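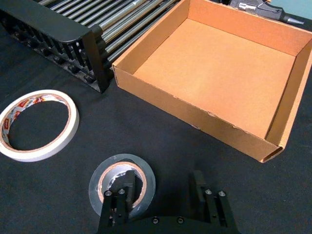

Maintenance Notes: Gripper Service on the Caron Cell

The Caron packing cell returned to its regular schedule in March following a service of its parallel gripper. The work was led by Salim Kashindye, with Si-woo Son responsible for the test program.

Operators had reported that the fingers closed unevenly on round items. Both fingers were removed, cleaned and refitted, and the screws at the finger tips were replaced. The wrist camera was then recalibrated against the black cloth work surface, which remains the standard covering for this cell.

Acceptance testing used ordinary supplies, among them an open cardboard box, a roll of white tape and a roll of grey duct tape. Rolls are a useful check - the fingers must be centered over the core before they descend, and a small offset in the camera setting becomes apparent at once. The cell completed 467 pick attempts during the test period, of which 8 required an operator to step in. All 8 were traced to a single outdated height setting, now corrected.

Users are asked to observe the following until further notice. Arm speed is limited to 80 percent. The finger screws are to be checked at the start of each shift and the result entered in the Drosico log. Replacement fingers are held in Room 524 and may be signed out through Mr. Kashindye.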